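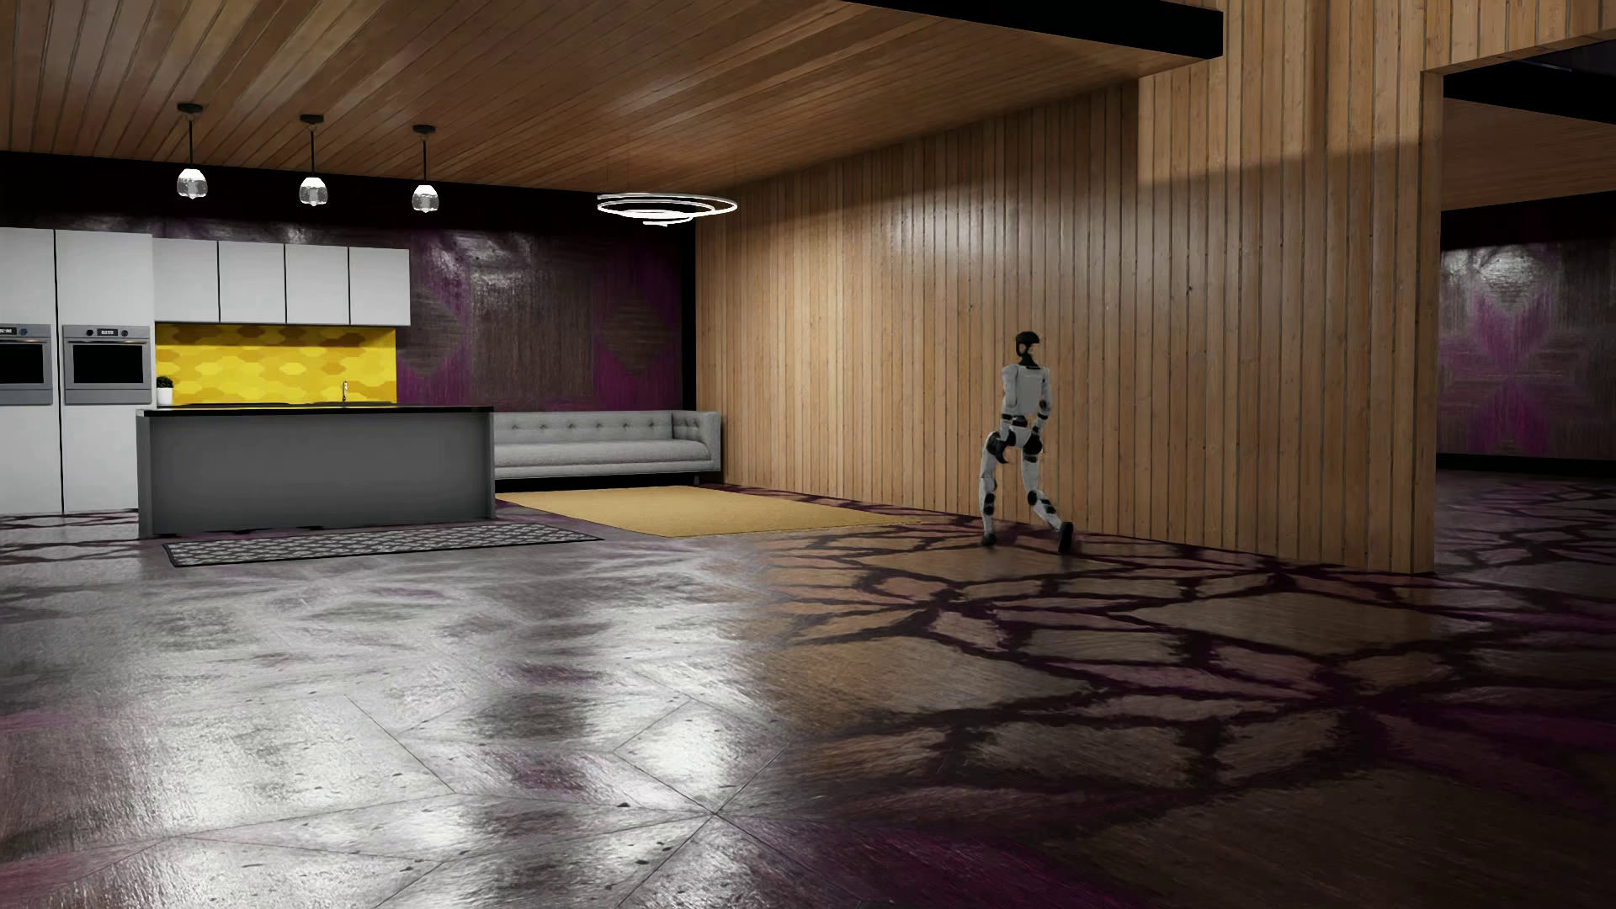 木の板をはった天井と、細い木をたてにならべたかべ

木目(もくめ)はどうしてできるの?

文:シュテファーニア・ウルバン(Štefánia Urban)

ふとんにねて天井を見ると、木の板に茶色の線が見える家があります。線はまっすぐだったり、川のようにまがったり、山の形になったりします。この線のもようを「木目」といいます。

木目は、人がペンでかいたものではありません。木が生きているあいだに、少しずつ体の中に作ったものです。では、木はどうやってこの線を作ったのでしょうか。

木はどこが太るの?

みなさんの体は、いろいろなところがいっしょに大きくなります。木の太り方は少しちがいます。

木の外がわには、かたい「樹皮(じゅひ)」があります。木の皮のことです。樹皮のすぐ内がわに、とてもうすい部分があります。名前は「形成層(けいせいそう)」です。むずかしい名前ですが、「新しい木を作るところ」とおぼえてください。

形成層は、内がわに新しい木の部分を作り、外がわに新しい皮の部分を作ります。ですから、みきの中では、まん中がいちばん古くて、皮に近いところがいちばん新しいのです。セーターの上にセーターを着て、その上にまたセーターを着るようなものです。いちばん中のセーターは、木がまだ小さかったときのセーターです。

春の木と夏の木

日本のように季節がはっきりした国では、木は一年中同じ速さで太りません。

春になると、あたたかくなって、葉が出ます。根は水をたくさんすいます。このとき、スギやヒノキの木は、大きくてかべのうすい細胞(さいぼう)を作ります。細胞というのは、生きものの体を作っている、とても小さいへやのことです。へやが大きくてかべがうすいので、この部分は色が明るく、やわらかいです。「早材(そうざい)」とよびます。

夏のおわりが近くなると、細胞は小さくなり、かべがあつくなります。8月に森へ行くと、葉はまだ緑ですが、みきの中ではもう春とはちがう木が作られていることがあります。この部分は色がこくて、かたいです。「晩材(ばんざい)」とよびます。

冬、木は太るのを休みます。そして次の春、また明るい色の部分を作ります。明るい、こい、明るい、こい、とくりかえすので、切りかぶには丸い輪がたくさん見えます。これが「年輪(ねんりん)」です。明るいところとこいところを合わせて、ふつうは一年分になります。

年輪が124ある切りかぶを見つけたら、その高さのところのみきは、124年かけて太ったことになります。その木が小さかったころ、みなさんのおじいさんもおばあさんも、まだ生まれていませんでした。

一年中あつい国の木には、年輪がはっきり見えないものもあります。春と冬のちがいが小さいからです。でも、雨がたくさんふる季節と、ほとんどふらない季節がある場所では、あつい国の木にも輪ができることがあります。

輪なのに、どうして線になるの?

切りかぶの年輪は丸いのに、天井や床の板に丸い輪はあまりありません。線や山の形が多いです。同じ木なのに、ふしぎですね。

答えは、切る向きにあります。

バウムクーヘンというおかしを知っていますか。ドイツ語の名前で、「木のケーキ」という意味です。わたしは日本に来て、このおかしがどのスーパーにもあることにおどろきました。バウムクーヘンを横に切ると、丸い輪が見えます。今度は、つつの形のまま、上から下へまっすぐ切ってみます。すると、切ったところには長い線がならびます。木もこれと同じです。

板の切り方には、よく使われるものが2つあります。

まっすぐな線がならんだ木目は「柾目(まさめ)」といいます。みきのまん中を通るように切ると、この木目になります。線がきれいにそろっていて、板がそりにくいです。しかし、一本の丸太からとれる柾目の板は、あまり多くありません。それで、ねだんが高くなることが多いです。

山やたけのこの形の木目は「板目(いため)」といいます。みきのまん中から少しはなれたところを切ると、この木目になります。みきは下が太く、上が細いので、年輪をななめに切ることになって、山の形ができるのです。はばの広い板をとりやすい切り方ですが、かわくときにそりやすいです。

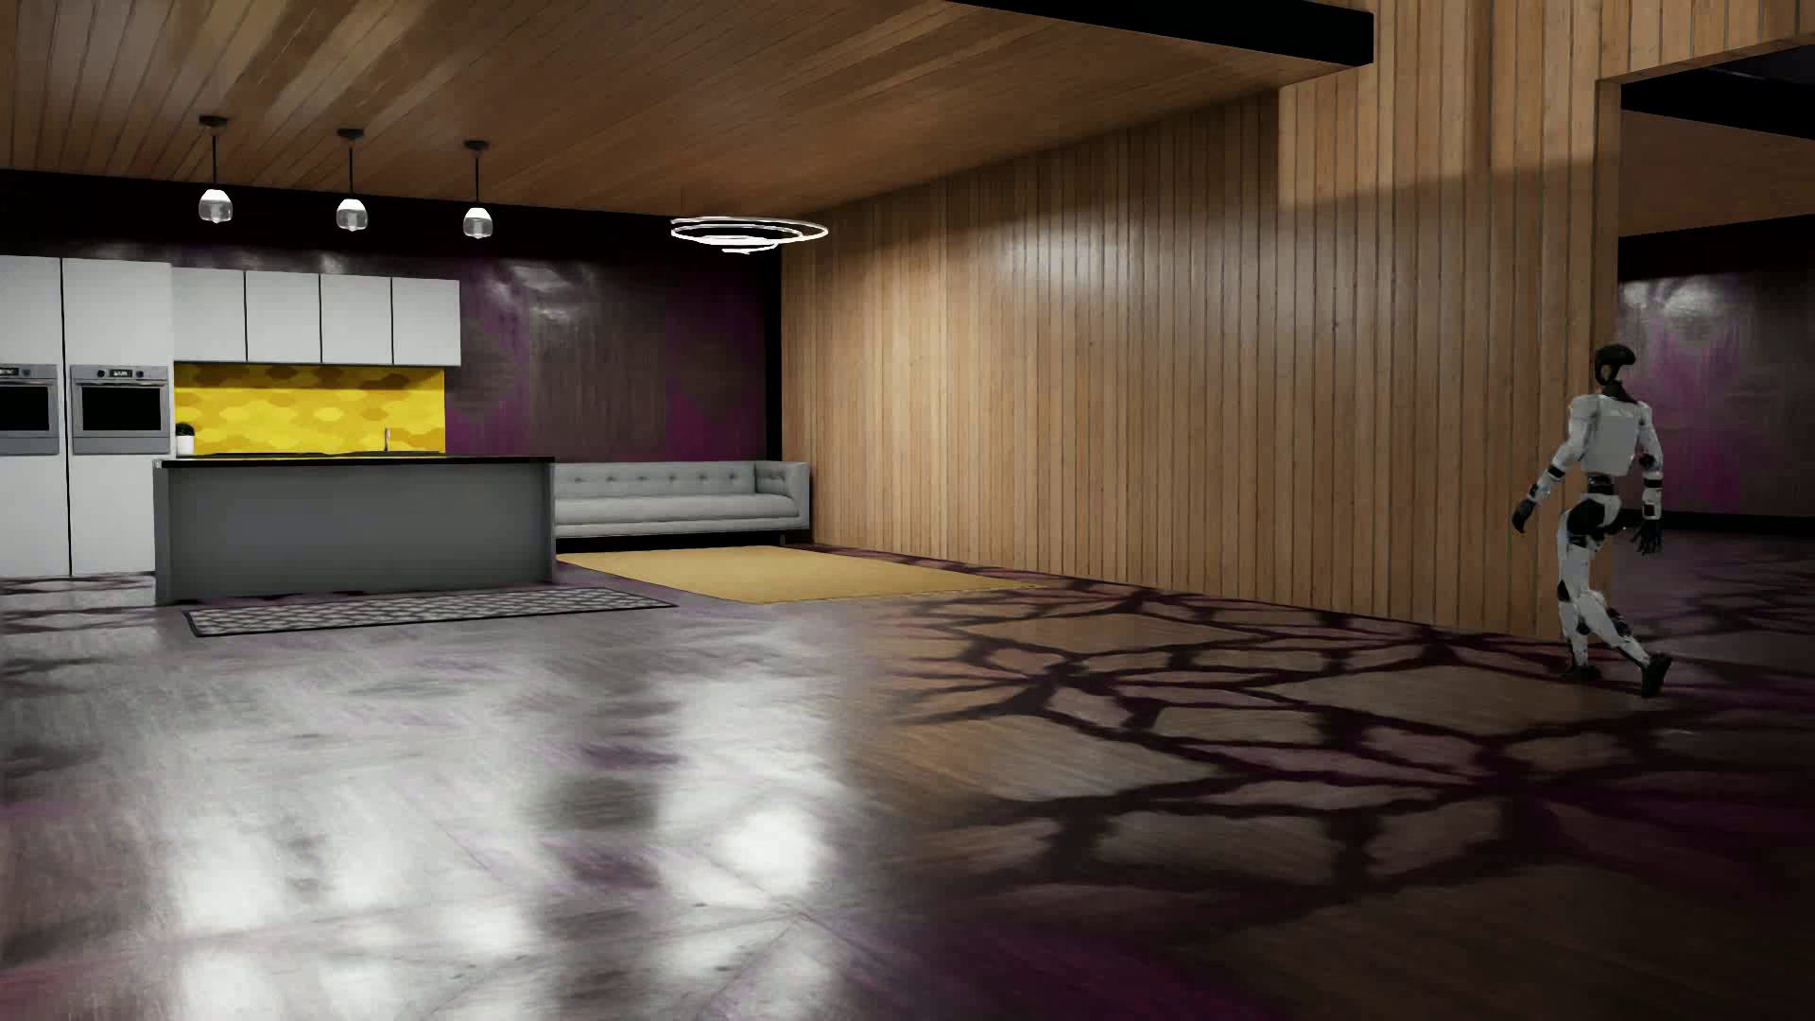 長い板がならんだ天井。ひもの先のあかりと、輪の形のあかりが下がっている

目玉みたいな丸いもようは何?

夜、天井の丸いもようが目に見えて、こわくなったことはありますか。わたしは子どものとき、とてもこわかったです。おばの家の天井に、ふくろうの顔そっくりのもようがありました。いつもかべのほうを向いてねました。

あの丸いものは「節(ふし)」です。むかし、枝があったところです。

枝はみきの中から外へのびています。みきが毎年太ると、枝のねもとは少しずつみきの中に入っていきます。そういうみきを板に切ると、枝も切れて、枝の切り口が丸く見えます。枝にも年輪がありますから、節の中をよく見ると、小さい輪が見えるかもしれません。

節のまわりでは、木目の線がまがっています。川の水が石のまわりを流れるときと、にています。みきの木が、枝をよけるようにのびたからです。

ときどき、節が板からぬけて、あながあいていることがあります。これは「死節(しにぶし)」といって、枝がかれてしまったあとで、みきがそのまわりを太ったときにできます。かれた枝はみきとしっかりつながっていないので、板がかわくとぽろりと落ちるのです。枝が生きているあいだにみきにつつまれたものは「生節(いきぶし)」といって、なかなかぬけません。

林で働く人は、木がわかいときに下の枝を切ることがあります。「枝打ち(えだうち)」という仕事です。早く枝を切っておくと、そのあとに太った部分には節ができません。でも、節のない板がとれるのは、何十年もあとのことです。

年輪からわかること

年輪のはばは、毎年同じではありません。日がよくあたって、水もたくさんあった年は、広くなりやすいです。かんそうした年や、虫に葉をたくさん食べられた年は、せまくなりやすいです。ですから、年輪は木の日記のようなものです。

この日記を読む研究をしている人たちがいます。同じ地方の同じしゅるいの木は、同じ年にはばが広くなったり、せまくなったりすることが多いです。このならび方をくらべると、古いお寺の柱がいつごろまで生きていた木かをしらべることができます。300年前の天気のことも、木が少し教えてくれます。

生きている木を切らないでしらべるときは、細いつつのような道具をみきに入れて、えんぴつのような細い木をとり出します。

「年輪のはばが広いほうが南」という話を聞いたことがある人もいるでしょう。これは正しくありません。はばは、地面のかたむきや風のむきなど、いろいろなことでかわります。山で道がわからなくなったとき、切りかぶで方角を決めてはいけません。

おうちでやってみよう

用意するもの:うすい紙、色えんぴつ、ぬっていない木の板

一、板の上に紙をおきます。
二、紙がうごかないように、手でおさえます。
三、色えんぴつをねかせて、やさしくこすります。
四、うつった線が、まっすぐか、山の形か、しらべます。

つるつるした板では、うまくうつりません。古いまな板や、外のベンチの板はうつりやすいです。長いあいだ使った板は、やわらかい早材がへって、かたい晩材がのこるので、でこぼこになっています。まな板を使うときは、おうちの人に聞いてからにしましょう。

かまぼこの板でもためしてみてください。小さい板ですが、柾目のものも板目のものもあります。8まいぐらいほしいと思うでしょうが、わたしのうちでは、2まい集めるのに一か月かかりました。

ことばのメモ

樹皮:木のいちばん外にある皮。
形成層:樹皮の内がわにある、新しい木や皮を作るうすい部分。
早材:春から作られる、明るい色の部分。
晩材:夏のおわりごろから作られる、こい色の部分。
節:みきの中に入った枝のあと。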